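Robot Learning Lab
Unit 4 handout: Gathering demonstrations
Revised July 11, 2019

Read this before your first session at the bench. It assumes you have done the Unit 3 exercises and can bring both arms up and park them without help.

1. What a demonstration is

A demonstration is one complete run of a task, driven by a person, with the camera stream, joint positions and gripper commands saved together. The learner gets nothing else. If you pause for a while to think, the pause goes into the data and the policy may learn to pause too. Plan the motion first, then start recording.

Each team collects 80 demonstrations for the assignment. Of these, 20 are held back for testing and must not be used in training. Choose the held-back runs by random draw at the end. Do not simply take the last ones, as your driving will have changed by then.

2. Varying the start

A policy trained on one starting layout works on that layout and very little else. Between runs, change the following:

Position of the container on the table
Angle of the container
Which items are inside, and where they lie
Starting pose of both arms

Change them by small amounts most of the time and by large amounts now and then. The March group kept the container in the same spot for every run, and their policy went on reaching for that spot after the container was moved.

3. Two arms, one task

Decide before recording which arm does the work and which one waits. The waiting arm is still part of the example. Its joint positions are saved at every step, and it shows up in the images. Park it clear of the container with the gripper open to the same width each time, unless your task calls for a handover. 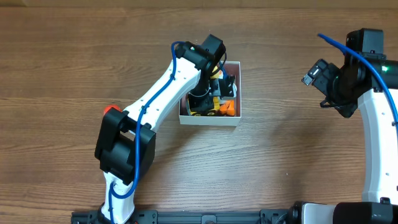
Check the cables before each run. They need enough slack for the full reach of the arm, and a cable that catches on a joint will pull the motion off course. If this happens, stop the run and mark it as bad. Do not try to save it by correcting halfway.

4. Failed runs

Keep them, but in a separate folder. A dropped item followed by a clean second grasp is useful and can stay in the main set if you label it "recovery." A run where the gripper hits the container wall hard enough to shift it goes in the failed folder.

5. File names and length

Use team name, task name and run number, in that order. Teams this term are Nastwood, Ravance and Kongkaew. The recorder stops by itself at 2000 steps. A run that reaches the limit is too long for this task and should be done again.

Write one line in the log after every run - what you changed, who was driving, and whether the run was kept. Bring the log to the next class along with your data.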